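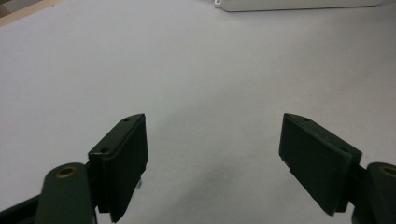 How long does the Zirberg hand tool need to charge before first use?
Give it 3 hours, with the switch off. It will run while charging, but slowly and with an air of resentment.

Section 2: First grip

1. Set the tool to OPEN and wait for the click.
2. Squeeze the handle until the finger pads meet, then let go.
3. If the pads meet crooked, loosen the pad screws a half turn, squeeze again and retighten.

Note: The handle opens the pads up to 46 mm. Wider objects will need your other hand, sold separately at birth.

Caution: Keep your own fingers out of the gap — the tool has no favorites. Do not oil the pads.

Spare pads ship from Foley every April.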